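**Coil to ceramic glass on the existing 40 A circuit**

**tralumov_k**
Replacing a coil range with a ceramic glass one. The existing circuit is 40 A on 8 AWG copper, in a house built well before I owned it. The nameplate on the new unit is within the breaker rating. Any reason to touch the wiring?

**Pusum16**
If the nameplate load fits and the receptacle matches, no. Check the receptacle for heat discolouration before you plug in. Mine was browned at one terminal and I replaced it.

**coetzee_l**
Disagree with leaving it. Pull the receptacle and retorque the terminals regardless of colour. A loose neutral doesn't always leave a mark.

**Pusum16**
Fair. I'd still look first.

**tralumov_k**
Will do both, breaker off. Second question is cookware. I have one cast iron pan and don't want to give it up.

**plurnis**
Cast iron is fine on glass. Points from two years of use:

- Lift the pan to move it. Grit under the base does the scratching.
- Match the base to the ring. A small pan on a large ring wastes heat and cooks the handle.

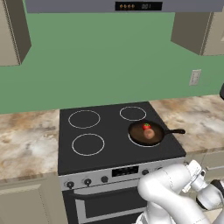 - Preheat on medium-low. Iron spreads heat slowly and the element cycles on its limiter if you start on high.
- Wipe sugar spills while the glass is still warm, using a scraper.

**coetzee_l**
Not convinced on the first point. My pan has a casting ridge underneath and it marked the glass with no grit at all. Run a straightedge across the base.

**plurnis**
Then file the ridge. Flat iron doesn't do that.

**tralumov_k**
Straightedge shows a slight crown at the centre. Will sand it and report back in December.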